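Packaging bench, notebook entry
February, started 8:40 a.m.

Continuing with the damp storage series. Humidity cabinet was holding at set point when I came in and the chart shows no dips overnight except the one at 5:50, when the lid heater cycles. Same dip every night, so I'm going to stop writing it down.

The question from Flores is still the same one. Their cartons leave the warehouse square and arrive at the coast stores with the tape lifting along the center seam. They blame the tape. Tritier, who sell them the tape, blame the board. I have both here and so far I think the two of them are arguing over the wrong part of the box, but I'd like more data before I say so in a report.

Samples out of the cabinet this morning had 252 hours in. I cut the long strips first, before the board could dry back, and bagged the offcuts for moisture. Weighed wet, into the oven, weighed again after lunch. The Verham board has picked up noticeably more water than the old stock. I expected some difference because the Verham liner has a higher share of recycled fiber, but I didn't expect to be able to feel it. You can put a thumbnail into the wet flute and it stays dented.

Peel tests next. Pulled at 90 degrees, same speed as last time, new blade in the strip cutter. What I am seeing:

Dry board, any tape: fiber tear. The tape comes off with a brown layer on it. That is a good bond. The adhesive held and the paper gave up.

Damp board, acrylic tape: clean peel for the first part of the strip, then fiber tear. I think the clean part is where the strip edge was exposed and took on water fastest. Should cut a wider sample and take the strip out of the middle to check.

Damp board, hot melt tape: mixed. Two strips slid in place before they peeled, and I threw out the readings on those. Wrote "slid" on the strips themselves and put them in the envelope.

Water-activated paper tape: fiber tear all the way along, wet or dry. It's slow to apply and the old dispenser leaves one edge underwetted, but once it's down it's part of the box.

There's a general point here I keep having to explain on the phone, so I'll write it out once and copy it from here. Pressure-sensitive tape on corrugated sticks to the top few fibers of the outer liner and to nothing else. If those fibers are well bonded to the sheet, the joint is as strong as the sheet. If the sheet is dusty, waxy, or swollen with water, the joint is as strong as the dust. More tape on top doesn't change this much. Extra layers stick very well to the tape below them, so the box looks sealed, and the bottom layer still lets go of the paper at the same load. Wrapping all the way around and overlapping the tape onto itself is different, because then the loop has to stretch or break before anything opens. 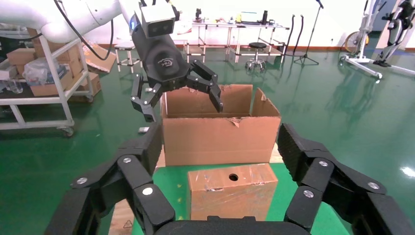 Small carton under clear tape, round hole high on the front.

Full wraps have their own trouble with water. Film keeps rain off the face of the board, but it slows drying too. Moisture gets in at the cut edges and at any opening, travels along the flutes, and then has to leave by the same way. I had two blanks in the cabinet with the faces covered in film and the edges bare. They came up to weight later than the plain ones, and on the drying rack they are still heavy while the plain ones are back to normal. If Flores are tempted to cover everything in film, they need to hear about this. It would help in a shower on the loading dock. It would do nothing in a container that sits damp for the whole trip.

Wrinkles matter also. Each wrinkle in the film is a small tunnel from the edge inward. Ginette wants us to record wrinkles as a yes or no on the sample sheet. I would prefer a short note on where they run, across the seam or along it, since only the first kind leaks. We settled on adding a column for the note and keeping her yes/no.

11:15. Ginette Chan came by for the compression numbers. I don't have them. The platen on the compression tester is out of level again and I'm not going to run anything on it until it has been shimmed. She asked whether the earlier set was any good. I said yes for comparing boxes with each other, no for quoting to anyone outside. She has gone off to fix the wording in the interim note, where somebody (me) had quoted them to someone outside.

While the tester is down I did dead loads. Flat plate on the box, 3000 g on the plate, dial gauge at the center, read at the start and then every hour. Crude, but it shows creep, and creep is closer to what goes on in a warehouse stack than a quick crush is. A box that passes the crush test with room to spare can still lean over if it stands under load in damp air long enough. The dry boxes moved a little in the first hour and then stopped. The damp Verham boxes kept moving. At 3 p.m. they were still going down at a steady rate, and I left them loaded.

Hand holes, vent holes, cutouts in general. This came up again in the call with Flores, who would like a bigger hand hole because the pickers complain. My notes from the last job with cutouts:

Keep them away from the vertical corners, where most of the stacking load goes. Middle of the panel is the cheapest place to lose board. Too close to the top score and the strip above the hole buckles when the flaps are folded.

Round or well-rounded holes tear less than square ones. A square cut starts a rip at the corner the first time someone lifts the box by it with anything heavy inside.

A punched edge in damp board is ragged and wicks. Punch dry, condition after. I did this in the wrong order once and had to remake the set.
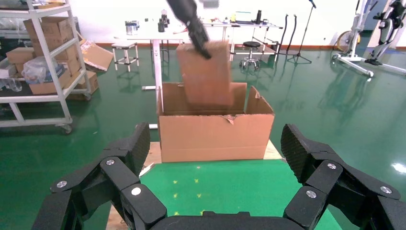

Moved the moisture work to the afternoon and got through the whole tray. Pans were tared before the offcuts went in. One pan had a smear of old adhesive on the bottom, which I only noticed at the second weighing, so that result is crossed out in the table and should not be averaged in with the rest. Remaining results agree with each other well enough. New stock wet, old stock less wet, no surprises inside either group.

Nilmini Khondokar has answered on the Vodonent adhesive, the corn starch one with the wet-strength additive. She says the trial batch we were given was mixed for a hotter glue line than the one the Verham board was run on. If that's right, the additive may not have cured fully, and the inner bond between flute and liner would soften in damp air well before it should. That fits what I saw when I cut the strips this morning. On the damp samples the liner could be lifted off the flute with a fingernail at the edge, in sheets, with the glue lines showing clean on one side.

So my working idea, to be argued with: the tape is staying on the liner, and the liner is coming off the flute. From outside it looks like lifting tape because the tape carries the liner up with it. The clean peels on the acrylic strips don't fit, and I'm not going to explain them away until the wider samples are done. It could be two separate faults at once.

How to tell them apart: soak test on the bare board, no tape at all. Pin the liner, hang the strip in water at room temperature, note when the plies part. Cheap, quick, and it takes Tritier out of the discussion entirely. Nilmini will send the pin fixture over. She asks that it come back with all the pins this time.

To do
Shim the platen, check with the long level both ways
Wider acrylic samples, cut test strip from the center
Soak test, Verham and old stock side by side
Ask Flores how long the pallets stand on the dock before loading, and whether they are shrink-wrapped before or after
Find out what glue line temperature Verham ran at
Clean the pans properly
More envelopes, the large ones

4:50 p.m. Gauge read again on the damp stack, still creeping. Loads left on overnight, card on the plate saying do not touch. Second set of blanks is in the cabinet, door latched, chart paper changed.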